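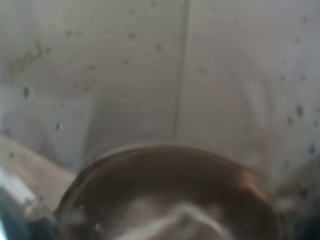

房地产开发基础 讲义第三讲
容积率、停车配建与分区变更

上一讲我们谈了土地的取得方式，这一讲谈土地取得以后，能在上面盖多少。请同学先复习“用地面积”和“建筑面积”两个词，因为后面的计算都从它们开始。

一、容积率的计算

容积率等于地上总建筑面积除以用地面积。地下室一般不计入，但是各个城市的规定不一样，做作业的时候请先看题目给的条件。

例题：Drundon 镇有一块地，用地面积3,000平方米，规划容积率为2.0，那么地上建筑面积最多是6,000平方米。如果开发商把底层做成架空的公共通道，有的城市允许这部分不计算，有的城市计算一半。在我们的例题里，全部计算。

常见的错误是把阳台忘记了。封闭的阳台按全面积算，没有封闭的按一半算，本课程统一用这个办法。

二、停车位的配建

Villalobos 项目是一栋旧仓库改成的公寓，共有33套住宅。当地的标准是每套一个车位，可是地块很窄，平面停车只能放下14个。开发商提出用机械式停车来补足差额，也就是19个车位。审批的部门主要问了两件事：设备停电的时候怎么取车，还有噪声对隔壁住户的影响。这两个问题在课堂上要讨论，请每个小组准备一个意见。

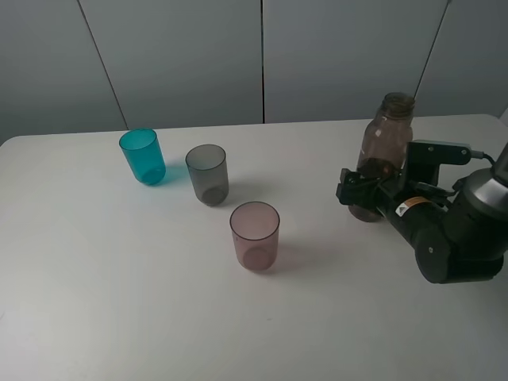 桌上的半透明塑料杯，其中一只为蓝绿色，一只为烟灰色

注意，机械车位的单价比平面车位高，维修费每年都有。做可行性分析时，建设费和维修费必须分开写，不可以合成一个数字。

三、分区变更的程序

如果一块地的用途是工业，要盖住宅，就需要申请变更。一般的步骤是：预先咨询，提交申请，公示，听证，表决。Nulasari 街区的申请在6月公示，收到书面意见191份，其中多数谈的是日照和学校的学位，谈建筑外观的很少。我建议同学读意见的时候，先按题目分类，再看赞成还是反对，这样比较容易看出居民真正关心的事情。

还有一个概念，叫“既有合法使用”。意思是规定改变以前已经存在的用途，可以继续，但是通常不能扩大。Zunex 汽修厂就是这种情况：分区早已改为住宅，厂子仍可以营业，想加盖一间车间却没有得到批准。后来业主把地卖给了住宅开发商。

四、作业

1. 用地面积不变，把容积率改为1.6，重新计算 Drundon 例题的地上建筑面积。
2. 假设 Villalobos 项目的标准降低为每两套一个车位，机械停车还有没有必要？写出计算过程，除不尽时向上取整。
3. 找一份你所在城市的变更公示，用半页纸说明申请的理由，以及你觉得哪一条理由比较弱。

作业请写明姓名和学号，手写或者打印都可以。迟交一天扣一成的分数。下一讲的内容是拆迁补偿和临时安置，阅读材料是课本第五章的前半部分，后半部分可以先不看。

讲义修订：8/22/23

联系课程办公室 | 版权所有，仅供本课程学生使用 | 返回顶部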